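Toothbrush packing for the winter kits

Dear all,

It's that time of year again, and I find myself looking forward to it more than is probably reasonable! The winter wash kits are going out in December, and before the soap and the flannels and the little combs get anywhere near a bag, we have the toothbrushes to sort. They are always the fiddly part. They slide about, they roll under things, and if you turn your back on a pile of them it spreads across the whole table (I have found one in my coat pocket before now, and once in a teapot).

We are making up 46 kits for the families at Brirken this time, and the lady who takes them over there has asked if we could please keep one brush to a bin while we sort, so that every bin becomes one person's kit and no one ends up with two brushes and no comb. It's slower, I know, but it did make the bagging so much easier last winter, and I was very glad of it by the end of the evening.

If you can spare an hour, come along at 7 and bring a pair of reading glasses if you use them, as the labels are small. There will be tea, and I'm making the walnut cake that went so quickly last time. We should be finished by 8, or a little after if we get talking, and we usually do.

The wooden table is where it all happens: loose brushes on one side, and the teal, orange and clear bins pushed up together, with a brush in each.

Warmly,
Gizella Vörös

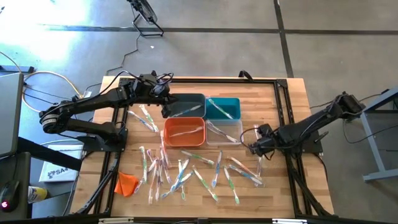
Coats and blankets

The collection box by the side door is open again every morning until noon. Clean and folded, please, with any spare buttons in an envelope pinned to the collar.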